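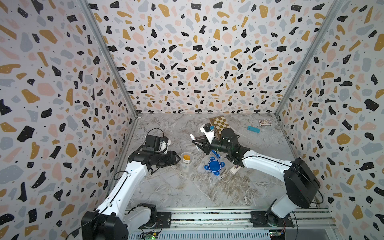 Terrazzo pattern on the walls, marble pattern underfoot.

The Giveaway

The rules for the Trerkari wallpaper giveaway ran to 500 words, and I wrote them. Entrants had to leave one comment under the post, stating the room in which the paper would be hung. The prize was four rolls of any pattern from the Okora range, with paste. Entries closed at midnight, Ulport time, on the last day of June.

My job was to check the entries for validity. A valid entry named a room. An invalid entry did not name a room, or named a room in a building where the entrant did not live, or was a second entry from the same address. I kept a sheet with a column for each condition. Most people wrote "bedroom" or "downstairs bath" and added that they loved the blog. These took a few seconds each.

Entry 18 read as follows: "The hall. North wall only. It is 11 feet 2 inches at the baseboard and 11 feet even at the ceiling, so allow for that."

I marked it valid.

The next evening there was a second comment from the same address. It said that the hall had been measured again and the figure at the ceiling was now 10 feet 11. I marked this one as a duplicate. Under the rules a duplicate did not void the original, it was only set aside, and I replied with the standard text, which thanked the entrant and said that one comment was enough.

The third comment came that weekend. The baseboard measurement had not changed. The ceiling measurement was down another half inch. The entrant asked whether the Okora papers had a straight match or a drop match, as a drop match would waste more at each strip, and whether the repeat was 21 inches as printed on the label or a little over, as people on other sites had found.

It was a fair question. I had a roll of the range at my desk and put a steel rule on it. The repeat was 21 and one eighth. I wrote back with that figure and said the match was straight. I also said, and this was outside the standard text, that a wall should not lose width at the top over the course of a week, and that the tape might be sagging in the middle. A second person to hold the far end would help, or a laser measure, which can be rented.

The reply said there was no second person at present. It said the tape was fixed at the far end with a nail.

I have hung paper in old houses. Plaster moves a little between winter and summer, and door frames rack when a footing settles, but the trim usually shows it first. I asked about cracks at the corners. There were none. I asked about the doors. The doors closed as they always had, except for the one at the end of the hall, which had been painted shut before the entrant bought the place and was not used.

By the middle of the month the ceiling figure was 10 feet 6. Other readers had begun to answer under the comments. One suggested beadboard. One wanted to know the paint color on the opposite wall, and the entrant gave it, a gray from Tạ in eggshell, two coats over a tinted primer. Somebody recommended a paper with a small all-over pattern for any wall that is out of square, and I agreed with that. A stripe would show the lean at once. With a scatter pattern the eye has no line to follow.

I made a drawing for my own use. If the baseboard stayed fixed and the top kept closing at the same rate, the two ends of the wall would lean in until they met, and the north wall would be a triangle. I worked out the number of strips for a triangle. It comes to less paper but much more cutting, and the offcuts are all the wrong hand for the other side. Four rolls would do it with one strip left over.

The entrant posted for the last time on the closing day. The comment gave the baseboard figure, unchanged, and left the ceiling figure blank. After it came a line saying that the painted door was open, that the room behind it was square and in good condition, and could the entry be changed to that room instead.

The rules did not cover this. They said that an entry must name a room. They did not say it could not name a different one later. I left it valid, and in the column for the room I crossed out "hall" and then had nothing to write, as the entrant had not said what the new room was called.

The winner was drawn by number from the valid entries. It was a kitchen. The post was locked, and the rolls went out in a long box with the paste taped to the side.

I sent a note to the address for entry 18, offering some 10 sample sheets that were left from the promotion. No charge, any pattern. I asked for the width of the new room at the baseboard and at the ceiling, so that I could send enough to test the match. The note was returned with both figures written in pencil at the bottom. They were the same, 11 feet 2, and next to the upper one was a small check mark.

I put the sheets in a flat mailer that afternoon and added a plumb line.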